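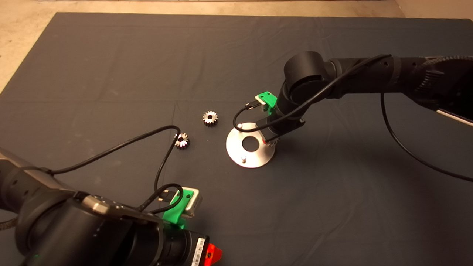 Gear assembly exercise at the Stovimance workshop: one arm holds a gear by the plate, with two more gears on the mat.

Visit Report: Student Automation Projects at the Stovimance Technical Institute

Filed under: Outreach and Education
Author: Office of School Partnerships, Tsoukalas Foundation

In August the Office of School Partnerships visited the Stovimance Technical Institute at the invitation of its Department of Applied Mechanics. The visit formed part of the regular review of courses supported under the Treltero grant, which pays for equipment and bench space in the second year of the automation program. Two members of our staff attended. The program began at 9:30 in the morning and ended shortly after 4 in the afternoon.

Arrival and welcome

Visitors were received at the north entrance and given a short safety briefing. Eye protection is required in the machine hall and in both student workshops, and bags must be left in the lockers by the stairs. Parties planning a later visit should note that the parking area on the north side is shared with the bus depot and fills early.

The department opened with a presentation on the current course. Second-year students spend the first term on wiring, drive control and measurement. In the second term they form teams and take on a single assembly problem, which they carry through to a public showing. There are seven teams this year. Each keeps a written log, and the log counts toward the final grade.

The machine hall

The tour started in the machine hall, where first-year students were turning shafts to a drawing. The hall has been rearranged following our last report, and the lathes now stand along the window wall. The aisle is wider and the instructor has a clear view of every station. We also saw the new parts store. Its catalog lists 2,639 items, all of which can be looked up by students at a terminal next to the counter. The department reports that the catalog was entered by students during the winter term.

The gear assembly project

Most of the late morning was given to the project in the second workshop. The task is a small gear train: spur gears must be picked up and placed over upright pins on a round steel plate. The students work with two arms facing each other across a dark cloth mat. Each arm carries a sensor module on a green 3D-printed bracket.

The team explained that placing a gear over a pin is simple for a person and demanding for a machine. The bore and the pin are close in size, and a small error in position leaves the gear resting on top of the pin at an angle. Where a second gear must mesh with the first, the teeth also have to line up. The students have divided the problem into stages and record the result of every attempt in their log. Attempts that fail are entered in the same way as those that succeed, with a note on the stage reached.

We asked how the work is shared within the team. Motion planning, gripping and record keeping are assigned for two weeks at a time and then exchanged, so that every student has handled each part of the project before the showing. The instructor checks the log at each exchange. We consider this a sound arrangement and have recommended it to other schools.

Some matters remain open. The students told us that cable routing takes up a good deal of their time, as the cables have to leave enough slack for the arms to move. They also wish to try the task with the plate in a different position at each attempt, and the department has asked whether further workshop hours could be made available for that purpose. The request will be considered with the others received this term.

The Zestuter Cup

After lunch the department described its plans for the Zestuter Cup, the regional student contest in automated assembly. The institute intends to enter two teams. Entrants receive the parts list in advance, but the layout of the work area is given only on the morning of the contest. Points are awarded for completed placements, for the written log and for a short talk before the judges. The institute took part for the first time last year and found that its students lost most of their points on the talk. Practice talks have now been added to the timetable, and we were invited to sit in on one of them. The speakers were well prepared and answered questions clearly, although the slides held more text than could be read from the back row.

Points for follow-up

The department will send the revised course outline to this office before the start of the next term.

The lighting in the second workshop is uneven toward the rear wall. The institute has asked its building services for a survey and will forward the result.

Schools wishing to see the gear assembly project may apply through the partnerships office. Groups should be no larger than one class, and students must be accompanied by a teacher at all times.

The Office of School Partnerships thanks the department, its instructors and its students for their time. The next visit under the Treltero grant will be arranged once the contest results have been published.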